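Search the manual
Search
All versions

Category: Set-up guide > Simulation > Contact tasks

5. Setting up the crank task in Fitar

In this chapter you load the crank scene, connect the two arms to the planner, and run a first turn in simulation. You need a working installation from chapter 2. If the command "fitar check" still gives warnings, please solve them before you continue, because the contact solver hides some of them later.

5.1 Load the scene

1. Start the Fitar server and wait until the status line says Ok.
2. Open the folder "scenes" and select crank_bench.
3. In the Load window, leave "Keep object poses" switched on. The pegs on the table must start from the saved poses.
4. Press Load. The first time, the meshes are converted and this takes a while. Later it is fast.
5. Set the view to "Front, low". All instructions for left and right in this chapter are given from this view.

Note: The light level of the room is controlled by the value Brillness in the render settings. It has no effect on physics. If you train a perception model on the rendered pictures, do not leave Brillness at one fixed value, or your detector will learn this value together with the object.

5.2 Assign the arms

1. In the Planner panel, add two groups and name them arm_left and arm_right.
2. Give the fixture to arm_right as its target. For this first exercise, arm_left only holds its parking pose.
3. Set the control rate to 1000 for both groups. The two rates must be equal — the planner accepts different values, but the shared clock then drifts and you get late commands.
4. Press "Check reach". Every handle of the fixture must become green in the list.
5. Move arm_right to the pose "above_middle" and compare with your own window.

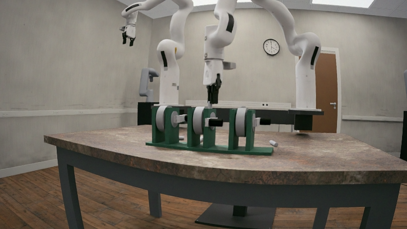

The grasp planner works on one crank at a time and needs to know which side of the unit the handle is on. Fitar reads this from the axis of the hub, and for this fixture the answer is the same for all units: the cranks project to the right. The middle one is the difficult case, as its black handle crosses in front of the support beside it. For this reason we start with the middle unit. When the gripper points straight down over it, a finger that opens too wide can touch the green support before it reaches the handle, and the planner must find the narrow approach by itself.

5.3 Collision margins

1. Open Planner > Margins.
2. Set the margin between fingers and supports to 2 (millimeters).
3. Leave the margin between forearm and table at its standard value.
4. Switch on "Allow contact" only for the pair finger and handle. Do not switch it on for the whole fixture.
5. Save the margins with the scene, not with the robot. If they are saved with the robot, they will follow you into every other task.

Caution: With the finger margin at zero the planner finds a path nearly always, but the path is not safe for real hardware. Never export such a path.

5.4 Run the first turn

1. Select "Turn crank" in the task list and choose the middle unit.
2. Set the time limit to 430 steps for the approach.
3. Press Plan. If the panel shows error 244, the start pose is in collision. In most cases the gripper is too low. Raise it in the Pose panel and plan again.
4. Press Run and watch the curve of the wrist force. A short peak at first contact is normal. A curve which stays high means that the handle path and the planned circle do not have the same center.
5. After the turn, press Reset. Stop alone does not return the crank to its start angle.

Note: Loose pegs are treated as obstacles until you mark them as "movable". When you mark them, planning becomes slower, and the gripper may push a peg away. For the crank task we advise to keep them as obstacles.

5.5 When the result changes from run to run

Ye-seo Seo found in our tests in Pornach that most differences came from the random seed of the planner and only few from the contact model. Fix the seed first, in Planner > Advanced. If the result is still different, send the log file and the saved scene to Tobias Schumacher, and please write which version of the solver you use.

Related pages
Installing the Fitar server
Adding a second arm to a scene
Writing your own task file
Error codes of the planner
Exporting a path to hardware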